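Ticket 3617: Wrist stream on second arm stops when both arms work near the bowl
Component: Nirnby perception node
Site: Totatberg lab
Status: Open, workaround in use

We run two arms at one marble table with fruit and a bowl. After the update in April, the image stream from one wrist stops during the episode. The planner does not notice it and continues with the last image it has. I expected it to stop the arm and write an error.

The configuration is the default of Celtura, with one change: the queue length is 100. In the last recording I found 895 messages with the same image and a new time stamp. Therefore the watchdog sees fresh messages and is satisfied.

Wrist views, both with the other arm close to the bowl:
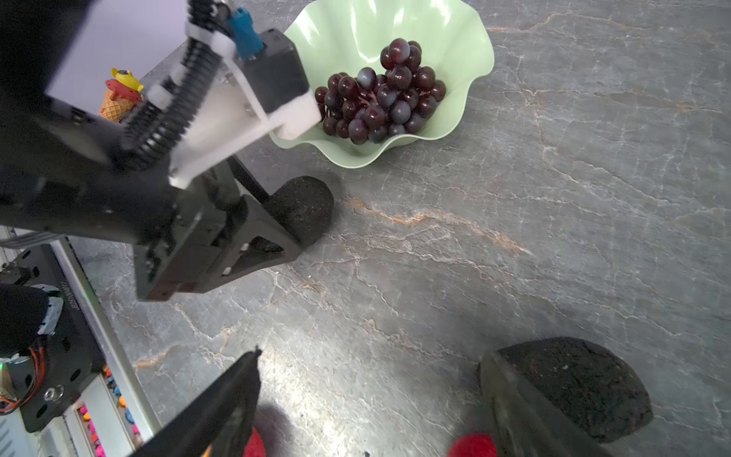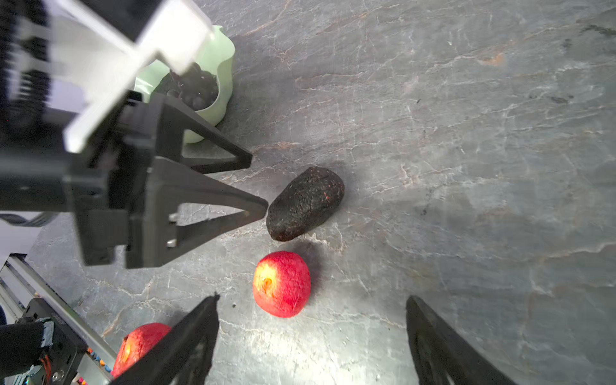
What I have tried:

1. Changed the USB cable and the port. No difference.
2. Started the camera driver alone, without the planner. The stream did not stop in 6 runs.
3. Set the queue length back to the default value. The stop comes later, but it comes.
4. Turned off the collision check between the arms. The stream did not stop, but we can not work like this.

From steps 2 and 4 I think that the collision check holds the lock of the image buffer too long when the distance between the arms is small. The Vergara branch has a separate thread for this check, but I could not build it with our version of the driver.

Workaround: I compare the checksum of each image with the one before and pause both arms if it is equal three times.

Questions to the maintainers: is it planned to merge the thread change? And can the time stamp be taken from the camera and not from the node? I can attach the full log if it is needed.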